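The planner that waits its turn

When Firouzeh Ranjbar joined Kuris in March, the first thing she asked for was the list of stopped runs. She wanted to read it before she read any code. "The code tells me what people hoped for," she says. "The list tells me what the arm did."

Kuris is a small software company that writes control and planning tools for robot arms. Its main product, Meketti, takes the picture from a wrist camera, decides where the hand should go next and sends the motion to the arm. A customer can use it with the company's own perception module, called Yook, or bring another one.

The difficulty which kept the team busy this year sounds like a very small one. The arm has to come down beside a bin, or over it, with the fingers open, and it must not touch the rim. In the older version of Meketti, perception and planning ran at the same speed, one after the other. If Yook changed its opinion about the rim by a little, the planner made a whole new path, and the arm started to hesitate near the table. Sinan Güler, who wrote most of that older version, compares it with a driver who asks for directions at each lamp post.

Dark plastic made it worse. The inside of a black bin gives a camera very little to hold on to, and the estimate of the depth can jump between two values, the rim and the floor.

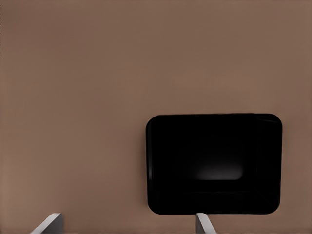

The new version separates the two jobs. Yook now keeps a short memory of where it believes the edges are, together with a number for how sure it is. Meketti reads this only at fixed points of the motion. Between these points it follows the path it already has, unless the estimate moves by more than the free space at the fingertips. Then it stops, lifts the hand and plans again from above.

Güler was against it at first. He was afraid that a planner which looks less often would notice a real change too late, and he still thinks the fixed points are too few on the way down. The two of them argued about this for over 70 days, mostly in the comments of the shared code, and some of these comments are longer than the functions they belong to. In the end they made the spacing a setting, with a careful value as default.

Nearly all of the testing is done in simulation, with a tool named Brikard which the team built for itself. It can replay a stopped run from any moment, change one thing, for example the colour of the table or the angle of the wrist, and let the run continue. Ranjbar uses it every morning. She says it is good for finding mistakes in the logic, but she does not trust it about light - real plastic shines in ways that the renderer makes too polite.

The next work is on bins which stand close together, where lifting the hand straight up is not always free. Güler has already started a new list.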